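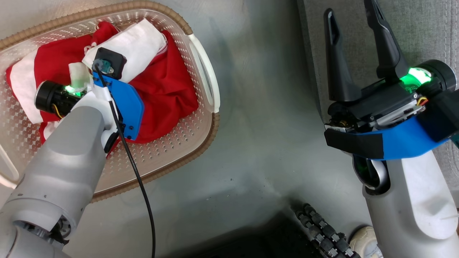 **Shared shop's laundry robot still has a lot to prove**

30 April 2023

Members of the Parora workshop say their two-armed robot will be sorting household laundry by September. Anyone who has followed home robot builds will want to see that before believing it.

The machine, named Vaton, has light gray arms and a different gripper on each. The left one has a bright blue finger plate and a small square sensor module on top. The right one has two black tapered fingers, one slimmer than the other. Builder Nayeli Grajales says the mismatch is deliberate and lets the group compare designs on the same basket of cloth.

So far the build has cost $2851, against a first budget of $1000. Grajales blames motors and reprinted parts for most of the overrun. She expects to spend more.

What the money has bought is harder to pin down. The group's log lists 1022 practice grabs but doesn't say how many ended with a single item lifted clear of the basket, and Grajales would not give a figure. "We're still deciding what counts as a success," she said.

That seems like something to settle before grab number one. Folding isn't on the schedule at all, and neither is telling a towel from a shirt.

The workshop plans an open evening in September. Visitors may bring their own laundry, and Grajales says the robot will get one try at each basket.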